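Comparing two grippers in sim before I buy one, is it worth trusting?

Reading time: 4 min

Posted by Yu-ting Yang, 2025-06-20

Hi all! Long-time lurker, first real post, so be gentle. I help run a little makerspace in Jernville and we've been saving up for a gripper since December. We've narrowed it down to 2: the Enditz parallel one (plain flat fingers, opens wide enough for most of what we do) and the Sin, which has the softer curved fingertips and costs us 500 dollars more. That's real money for us.

I don't have either one in my hands yet, so I've been running both in simulation, picking up toys and kitchen junk off a table. And the results are all over the place! The Enditz model grabs boxes great and then squirts anything round across the room. The Sin model holds everything, even stuff it's barely touching, and that makes me suspicious. I had it lift a ball with one fingertip the other night. Come on.

So do I believe any of this? Is there a way to set up the comparison so it means something, or should I quit fiddling and just order one? I've been using the default friction on everything and I haven't touched the contact settings (I'm scared of them). Oh, and the wrist camera is turned off for now, the poses come straight from the simulator.

Jérémie Perrin

Don't order yet! I went through nearly this exact thing when I was picking fingers for my own arm, and I wasted a whole month because I believed my first batch of numbers.

Your ball on one fingertip is almost certainly a contact problem. Soft fingertips are usually faked with a rigid shape and very high friction, and if whoever made the Sin model cranked that up, it'll stick to anything like a wad of gum. Open the model file and look at the friction on the fingertip pads. Then look at the same number on the Enditz. If they're wildly different, set them both to the same thing and run everything again before you change anything else. My guess is a good chunk of that gap goes away.

Squirting round things out is more believable, by the way. Flat fingers on a cylinder really do that when you close off center. But check your timestep too. If it's too big the fingers sink into the object on one step and the solver shoves it out on the next, and it looks like a squirt when it's just math. Cut the step in half and see if the object still goes flying.

As for what to pick up, please don't use only boxes and balls. I like toys a lot for this, they're awkward in useful ways. I settled on 8 objects and did 10 tries on each, same starting spots for both grippers, and I wrote down three things: did it close on the object, did it get off the table, and was it still there after a slow move sideways.

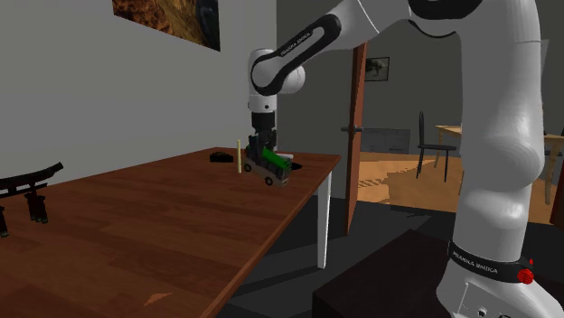
The other thing I'd write down is how much the object turned in the fingers during the lift. I ignored this at first and just scored pass or fail, and then I couldn't put anything down where I wanted it, because a toy that's nose-down in the grip is going to land nose-down. A grip can "pass" all day and be useless for placing. So log the angle at the grasp and again at the top of the lift and subtract. Takes five minutes to add and it told me more than the success rate did.

Leave the camera off for the first round. Then turn it on and do the whole thing over with the estimated poses, and see which gripper minds being a little off. For me the wide opening mattered way more than the fancy fingertips once the poses got sloppy. You might see the opposite with your stuff, I don't know what you're grabbing!

Happy to look at your config if you paste it in.

Gikotwood

just get the cheaper one and stick rubber tape on the fingers. thats what we did, works ok. tape peels after a while so buy extra

Yu-ting Yang

Oh wow, thank you both! Jérémie, I checked and the Sin pads have way higher friction than the Enditz ones, so there's my magic ball. Rerunning tonight with them matched and I'll add the angle thing. Gikotwood, what kind of tape?

Contact us | Terms | © Community Help Pages | Back to top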